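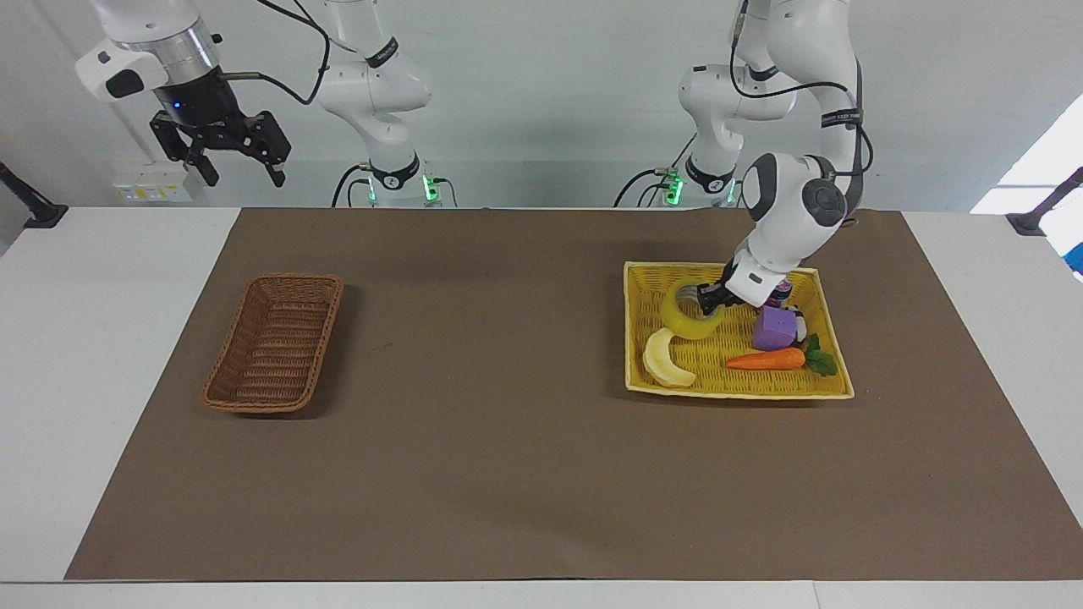 Uvholm gripper comparison: project meeting
May 9, 2023

Minutes of the last meeting were agreed with no changes.

1. Gripper trials
The Allitz fingers were reported first. Out of 80 picks from the yellow tray into the brown basket, 73 were good. Most of the misses were on the tape roll, where the fingers closed on the rim and slid off. The foam block and the toy carrot gave no trouble. The Lü fingers have only had 20 picks so far, which the meeting felt was too few to compare. Agreed to run the full 80 before any figures go to Nudura.

2. Tray layout
It was asked whether the objects should be put back in the same spots each time. Agreed: same spots for the first half of a run, moved for the second. The brown paper stays down for both.

3. Controller
The left arm paused before closing on 12 picks. The log shows a delay in the gripper command. The older controller is to be tried with the same settings. Cable lengths to be checked at the same time.

4. Cameras
A second fixed camera was discussed. No decision. Prices to be brought to the next meeting.

5. Any other business
The loan of the Lü fingers ends in November.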